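Hindedside returns room, picking cell notebook
February, second week of the trial. Written up by Jummai Adeleke, after the 4:30 handover

Long day, so forgive the rambling. The count for the week came off the Bullum screen at lunch: 3,744 returned items through the room, hand benches and arm together. Trendine will want that split by bench and I have told them they can have it by shift and no finer. We said at the start that this would not turn into a way of timing people, and I'd like us to stick to that – it matters more to the sorters than anything the arm does.

I spent most of the morning with Tijani's crew on the hand benches (they gave me a stool and a very good cup of tea, thank you all) and asked what feels different. Mostly it is the walking. They used to get up, fetch a tote, have a word with whoever was passing, and sit back down. Now the totes come to them and the word doesn't happen. Two people said their backs are better and they miss the chat, both in the same breath.
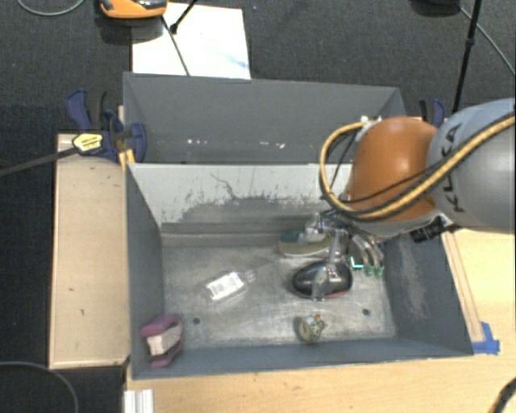 The sorters' main worry is what gets left for them. If the arm takes all the easy pieces, the people end up with a whole shift of torn packaging, missing labels and arguments with the returns code, and that is tiring in a way the old mix wasn't. So we are feeding the cell a proper jumble: a clear plastic bottle on its side, a little cream and gray figurine, the glossy black thing that looks like a computer mouse, all in the one metal bin with the KUKA arm reaching down among them. The benches get the same kind of jumble, easy ones included. It costs us a bit of speed and I think it is worth it.

Exceptions today: 89 items sent back to people for a decision. Longest wait for an answer was 24 minutes, over the lunch changeover, when each bench thought the other had it. Fixed for now by writing a name on the whiteboard.

Still to do
Swap the exception desk every two hours. Six people have asked to learn it, so start with them.
Move one tote rack back to where it was, so there is a reason to get up.
Ask Bullum if the alert tone can be softer – it makes everyone jump.
Pay grade for the exception desk. Raised it again, no answer yet, will raise it again next week.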